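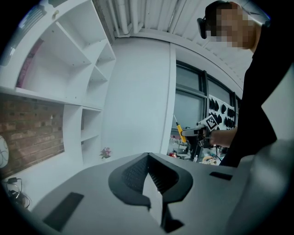 Two hand-held grippers at the bench, with a screwdriver to hand and the black parts on their pegboard by the windows.

How to set up a teaching bench with the people who already do the job

Last updated 25th January

If you have found your way to this page, your workplace is probably thinking about a robot arm for one of the fiddlier jobs, and somebody has told you that the arm will learn by being shown. That is more or less how we do it at Trodlow, where we refurbish small pumps and the control boxes that go with them, and I have been meaning to write our way of working down ever since the Vallville workshop rang up and asked for it. They wanted a page. They are getting rather more than a page, I'm afraid, but do put the kettle on and take what's useful.

I should say that I came to this from the bench and have no training in robotics. I spent a long time putting lids on control boxes before anyone asked me to teach a machine to do it, and most of what follows is about the people side and the bench side. For the software you will want the supplier's own guide, which in our case was perfectly readable once we'd stopped being frightened of it.

Before you order anything

Talk to the people who do the job now. I don't mean a presentation with slides and biscuits (though biscuits never hurt), I mean going and sitting beside them for a shift and asking which bits of the work they'd be glad to see the back of. At our Fallthorpe site the management had assumed it would be the lifting. It was lining up the gasket, which makes your thumbs ache by dinnertime and which you can't chat through. The lifting they quite liked, as it got them up and walking about.

Ask as well which bits they would be sorry to lose, and write those down with the same care. We had a fitter who loved the final check, the listening and the little shake to hear if anything rattled, and if we had handed that to the arm we would have lost her goodwill and a very good pair of ears with it. The final check is still done by a person and I hope it stays that way.

Then be plain about jobs. Everyone is wondering, and if you leave it to be wondered about then the tea room will settle it for you. We got a written promise from the management that nobody would be let go on account of the arm, and that anyone who moved on to teaching work would keep their grade and their hours while they did it. If your management won't put something of that sort on paper, I would wait. You are about to ask people to hand over what they know, and they need to know where they stand first.

Choosing the first job

Pick something dull that happens often and that one person can do standing in one place. Driving the cover screws was our choice. It has a clear beginning (lid on the box, screws in the tray) and a clear end (lid flat, screws home), and when it goes wrong you can see that it has gone wrong, and you can usually put it right with an ordinary screwdriver.

Leave anything with hot parts, sharp edges or a customer waiting until much later. Leave the soft things too. We had a go at cable ties early on, out of sheer optimism, and it was a miserable fortnight for all concerned.

Laying out the bench

You will be tempted to clear a lovely clean space in a separate room. Please don't! The arm has to cope with your real workshop in the end, and so do the recordings. Use a corner near the usual line, with the usual muddle within reach, and only tidy the patch you're working over.

Hang the spare gripper fingers up where everybody can see them. A pegboard is ideal, in rows, one kind to a row. We used to keep ours in a biscuit tin and people would make do with whichever pair was on already, worn tips and all, sooner than go rummaging.

Sort out your charging leads on the first day. Run them along the back of the bench or up the wall, and have one agreed place for the chargers. Trailing leads were the first thing our safety rep picked up on and quite right too.

Keep your hand tools on the side people reach for naturally. For most that's the right, but do ask your left-handers and let them shift things about. If the bench is awkward then the recordings will be awkward, and the arm will learn to be awkward very faithfully.

Getting used to the gripper

The hand-held gripper takes the place of your own fingers. You hold it, you squeeze, and its fingers close on whatever you're picking up, while the camera on it records what your hand would be doing. The printed black and white marker is there so that the software can work out where things are, so it needs to be clean and flat. Don't let anybody write on it, and don't let it get covered by a sleeve.

Let people play first. Give them an afternoon with the recording switched off and some scrap parts, and let them drop things and laugh about it. It feels very odd to begin with. Skilled people find it hardest, I think, as their hands are used to being clever and all at once they've got something like a pair of salad tongs. One of our quickest fitters went quite quiet over it and needed telling that everybody is clumsy on the first day.

Some practical points we've gathered up along the way:

Hold it loosely. A tight grip makes your forearm sore and your movements jerky.

Roll your sleeves up, or push them well back.

Look at the part and let the gripper follow. Watching the gripper makes you hesitate.

Go at the pace you would use for showing a new starter. Your full working speed is too quick, and a careful slow-motion version is no good either.

If you fumble, carry on and put it right in the way you normally would. Those recordings are worth having. Bin the ones where somebody interrupted you or the part was faulty to start with.

Check the fingers for wear when you start, and swap them before they annoy you.

Making the recordings

We put 2 people on the teaching bench together, one recording and the other setting out parts and keeping an eye on things. They swap whenever either of them likes. We tried it with a person on their own and it was lonely work, and the recordings got sloppy in the afternoon.

Nobody records for a whole shift. Our rule is that you do 3 sessions in a week at most, with your ordinary work in between, and I would be firm about it. The movements are small and repeated, and it is exactly the sort of thing that gives you a bad wrist. Anyone who feels a twinge stops there and then, no form to fill in until later.

Vary things as you go. Shift the tray, turn the box round, record in the morning light and again with the lamps on. Have different people do the same job, tall ones and short ones, and don't iron out their differences. There was a bit of a row at Fallthorpe over the one right way to start a screw, and in the end we recorded the lot and let them carry on arguing.

It took us almost 1000 recordings before the arm could be trusted with the lids while someone stood by. Please don't take that as a target. Valcárcel, our sister workshop, got going with a good deal less on a simpler box, and they haven't stopped mentioning it.

Privacy, and do sort this early

A camera on the bench is a camera at work, and people are entitled to mind. Agree in writing what is kept and for how long, and who is allowed to look at it. Ours may be used for teaching the arm and for nothing else, which means no timing people and no using it in a disciplinary. Anybody can ask to have their sessions deleted, and we put the agreement up on the wall by the bench.

It's worth telling passers-by as well. Someone fetching a mop hasn't agreed to anything.

When the arm starts working

Have the people who taught it stand by it for the first stretch. They will spot trouble long before anyone else, and often they'll recognise themselves in it, which can be funny and a little bit uncomfortable. Our arm gives the lid a small pat before the first screw. We know exactly whose pat that is, and she has been teased about it ever since.

Give them the right to stop it, and mean it. The stop button belongs to whoever is nearest, and nobody should be asked to justify pressing it. In March we went through a bad patch with a batch of slightly bent lids and the button was pressed all day long. Output was down and the management were very decent about it, and the trust we got from that week has lasted.

What changes for people

The screws are mostly done for them now, and the thumbs are better. That much everyone agrees on. The work is more mixed than it was, with more checking and more fault-finding, and some people have bloomed on it. Others miss the rhythm of the old job, when you could let your mind wander for an hour and come back to a full rack. I'd not thought of that as something you could take away from a person, and I wish we had asked about it sooner. We now keep some lids back to be done by hand for anyone who wants them, and it keeps the skill alive for the days when the arm is down.

Pay needs watching. Teaching is skilled work, and at first ours was treated as a favour people did between proper jobs. It took 3 meetings to get it written into the grades, so start that conversation at the same time as you order the kit.

New starters still learn by hand first. We had one lad go straight to minding the arm and he was very willing, but he couldn't tell a tight screw from a crossed one, and there's no reason he should have. Now they all do their time with a screwdriver before they go near the teaching bench.

If you are at Vallville and reading this, the spare box of fingers is in the post, and the lids we promised will follow with the next van.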